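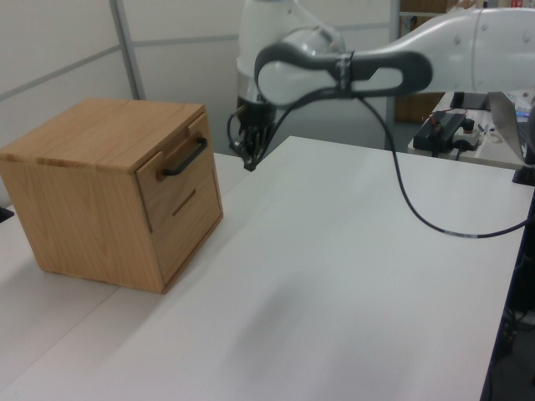 Day 7 with the Grunora trial kit, and I still get a little thrill when I unlock the room. Bayu Govindasamy came over from Bendbridge to go through the drawer lessons with me, and we spent most of the morning on the little oak-coloured cabinet. I love that thing! The top drawer has a dark bar handle, the bottom one only a narrow slot in the wood, so one small box gives us two very different problems for the same thin fingers. The kit's drawer routine ran 25 tries on the handle and I wrote down every one (my wrist is sore). The slot is tomorrow.

What I like best so far is the teaching mode - I had a new move saved in 11 minutes, with the manual shut. The menus are slow and the manual skips whole steps, and Bayu thinks 27 pages is thin for the price. Fair enough. I'd still keep it.

Must ask Grunora about a longer trial, and if the spare fingers come with it or cost extra.

2018-04-30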